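Teaching the dish arms at Potcombe, one plate at a time

I've written plenty about the old cannery at Potcombe and most of it has been about the roof, so it was a nice change to get a call from Áine Madigan asking if I fancied coming down to watch two robot arms learn to handle crockery. Did I ever! I was in the car before I'd finished my cuppa.

Áine runs the training crew at Teltivix, the outfit that moved into the ground floor back in May. They're working on a job for Pridham, the catering hire mob, who send plates out to weddings and footy club dinners and get them all back again grubby and needing to be sorted into crates. The idea is that a pair of arms will eventually do the sorting. Before that, somebody has to show them how, and that's the bit I was there for. 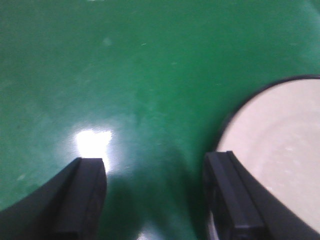 So does somebody have to write out every movement in code?

Mostly they don't bother with code for this part. A person works the arms by remote control, the arms' positions and the camera views are recorded as they go, and the software learns from a big pile of those recordings.

The person on the controls the morning I visited was Marisol Ayala, who used to work in a commercial kitchen and reckons she's handled more plates than anyone in the building. She stands at a sort of bench rig with a handle for each hand (they call it the leader), and whatever she does with her wrists, the arms do too. Squeeze the handle and the fingers close. It looks dead easy when she does it. I had a go and spent a good ten minutes trying to get hold of one plate by the rim, with my tongue poking out the side of my mouth the whole time.

The trick, she told me, is to come in slower than feels natural and to stop fiddling once you've got a grip. "If I dither, it learns to dither," she said, and then told me off for dithering.

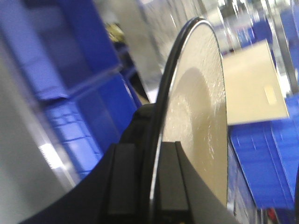 A plate held upright by its rim, with blue bins behind.

They call each go at the task a demo, and Pridham's plates need an awful lot of them. The crew is aiming for 3000 before they let the arms have a proper crack on their own, and they'd passed 1000 when I was there. On a good day Marisol and the other operator, Orla Daly, get through some 70 between them, with breaks, and they swap over when their shoulders start to go. Not every demo is kept, either. Orla goes back through the recordings in the arvo and bins the ones where somebody bumped something or changed their mind halfway, and she's pretty ruthless about it, including with her own.

I asked whether they ever just grab the arm and push it where they want it to go, which is how I'd seen it done on the telly. They did try that at the start, Áine said, and it's still how they set the resting positions. For two arms at once, though, you'd need to be an octopus, and your own elbows end up in the camera's view.

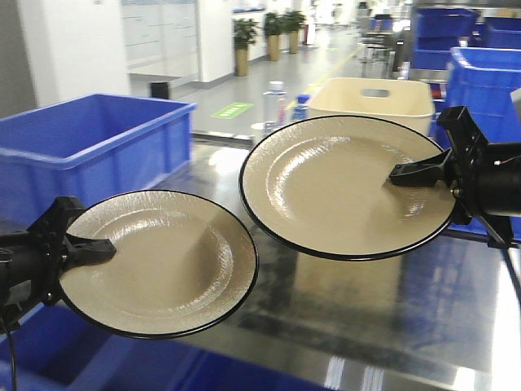
Two arms was Pridham's request, by the way. Their site manager, Ruairi Urquhart, wants a plate in each hand the way his own staff work, and he's been down a couple of times to show the crew how his people do it. He brought his own gloves. Áine says the two-handed demos are harder to get right, as the operator has to keep an eye on both sides and most of us have a favourite hand. Orla is a leftie and Marisol isn't, so at least the recordings are mixed.

I did ask the question everyone at the bakery will ask me, about what happens to the people sorting plates now. Ruairi told me by phone that he can't fill the late shift as it is and that nobody on the current roster is going anywhere. I'll be holding him to that, and I've told him so.

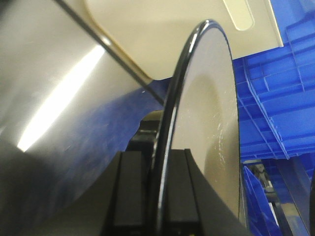
The next few weeks are more of the same, with bowls to follow once the plates are sorted. Bowls have everyone a bit nervous. Dymphna Nic Giolla, who looks after the software side, wants another 700 demos set aside just for those, with the bowls put down in a different spot every time so the arms don't simply memorise where to reach.

If you'd like a squiz for yourself, Teltivix is planning an open morning at Potcombe from 10 am, date still to be settled, and visitors will get a turn on the handles. Park round the back near the Jibrin Lane gate, the front car park is still full of roofing gear.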